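### 3.2 Equipment and budget

The planning exercise at Trelbridge began with a list of bench tasks that staff wanted off their hands. Racking and unracking glass test tubes came first. It takes little skill, it uses up time every day, and a mistake is cheap. We set the budget on that task alone and treated pipetting as a later purchase.

Two quotes were compared. Ramasamy offered a single arm on a rail, with an enclosure and a service contract. Cirine offered two fixed arms with parallel grippers and no enclosure. We chose the second, mainly on the cost of spare parts. The arms and grippers took 84 percent of the money. Glassware, racks and holders were bought from the ordinary lab catalog, with 300 dollars set aside for breakage.

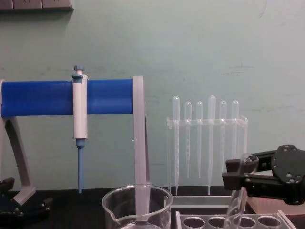

**Figure 3.** Glass tube held upright in the gripper over the test tube rack, with the pipette stand and transfer pipettes to the left.

Clear plastic and glass were kept on purpose. Testov (the supplier of our earlier camera system) had advised opaque racks, which are easier to detect, but replacing the racks across the department would have cost more than 93 percent of the yearly consumables line. Furnival argued that any system worth buying should work with the racks already in the building, and the plan was written on that basis.

Bench space was the second limit. Both arms have to reach the rack, and the beaker and pipette stand must stay within reach for the later pipetting work. The layout in Figure 4 was used for costing.
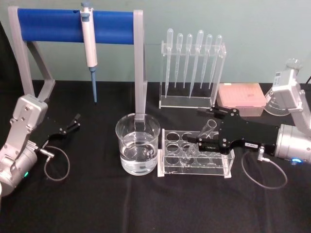 **Figure 4.** Two-arm layout. The right gripper holds a tube at an angle, its rounded end in a hole of the rack; the left gripper is empty.

A second arm is hard to justify for racking only. We kept it in the plan for the pipetting stage, where one arm would hold a vessel and the other the pipette. Pauline Furnival prepared a one-arm version of the budget for comparison, and it is given in Appendix B with the same glassware and training costs.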